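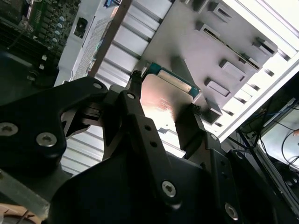 The Drawer of Dead Things: what students at Serkolstead do with broken electronics

Project report, second-year module in Environment and Society
Lina Sayegh and Ching-wen Chuang

1. Background

Everybody we know owns a drawer. In it live a phone with a cracked screen, two chargers that fit nothing, and a pair of headphones that work if you hold your head at a certain angle. Our project began when Lina moved out of halls in September and found she was packing a drawer of this kind for the third time without having opened it in between.

The college has a policy on electrical waste, and it is a good one. It says that students should take broken items to a collection point. We wanted to know whether students had heard of the collection point, whether they used it, and what was stopping them if they didn't. We also wanted a topic that could be done without a train fare.

2. What we did

We wrote a questionnaire with seven questions and left paper copies in the kitchens of two halls, Narkatow House and Fang Court. An online version had been planned, but our tutor pointed out that an online survey about broken devices might miss the people with the most to say.

We handed out 258 copies and got 200 back. This is a far better return than we deserved and we put it down to the biscuits. A few of the forms had tea on them, and one had been used to work out a phone bill, but all could be read.

We then asked for people who would let us look in their drawers. The first plan was to visit 50, and we did reach that number, although Ching-wen did most of the evening ones and would like this noted. On each visit we wrote down what was in the drawer, how long the owner thought it had been there, and why it had not left.

3. What the questionnaire told us

Most people had something broken that they were keeping. Most of them also agreed, strongly, that electrical waste was a serious problem. The two groups overlapped almost completely, and both of us are in the overlap.

Very few could say where the collection point was. The commonest wrong answer was the library, which has a box for batteries and a sign asking people to stop putting other things in it. The real one is behind the sports hall, next to the bottle bank, and is open from 10 am until noon. We did not meet a single student who described those as convenient hours.

The question about repair had the longest answers. Several people had asked a shop for a price and been told it would cost more than a new one. Others had never asked because they assumed this was what they would hear. One wrote "I would fix it if I was a different person", which we have not been able to put in a chart.

4. What was in the drawers

Phones were the thing people minded about most. The reason was nearly always photos. Owners believed there were pictures on the phone which they had not saved anywhere else, and would not part with it until these had been rescued. When we asked when this might happen, the usual answer was the summer.

Cables were the next big group. People keep cables in the way that other people keep string. Nobody could name the device that most of theirs belonged to, and on two visits the owner tried to give us some.

Kitchen items were rarer, probably for want of room. We did find a Drunura kettle with no lid, kept as a spare for a Drunura kettle with no base. The owner was aware that these could be combined. He had been aware of it since first year.

5. The small trial

At the end we put a cardboard box in the kitchen on each floor of Fang Court, with a note saying it would be emptied and taken to the collection point by us. We left Narkatow House alone for comparison.

The boxes filled quickly. We also received a shoe, some yoghurt pots and an unopened letter from a bank, which was returned. Carrying the boxes to the sports hall took most of a morning, and we got there at five to twelve, to the visible sorrow of the man on duty.

Nothing came to the collection point from Narkatow House in that time, as far as he could remember.

6. Problems with the study

People who agree to show strangers a drawer may not be typical. Some had plainly tidied first. The offer of biscuits may have drawn in a hungrier sort of student, and we have no way of correcting for that.

We relied on owners to tell us how old things were, and they were bad at it. Lina guessed the age of her own phone wrongly when we tested the form on ourselves.

7. What we suggest

Put boxes in the kitchens. Empty them at the end of each term, when people are packing anyway. Change the opening hours, or print them somewhere other than on the door of the collection point. Run one evening a term on how to get photos off an old phone and wipe it afterwards, as this would shift more than any poster.

We sent these points to the halls office and have had a reply thanking us for our interest in the laundry rooms. A second copy has been sent.

Blank copies of the questionnaire are in the appendix, along with the drawer record sheets. Names have been removed, apart from our own.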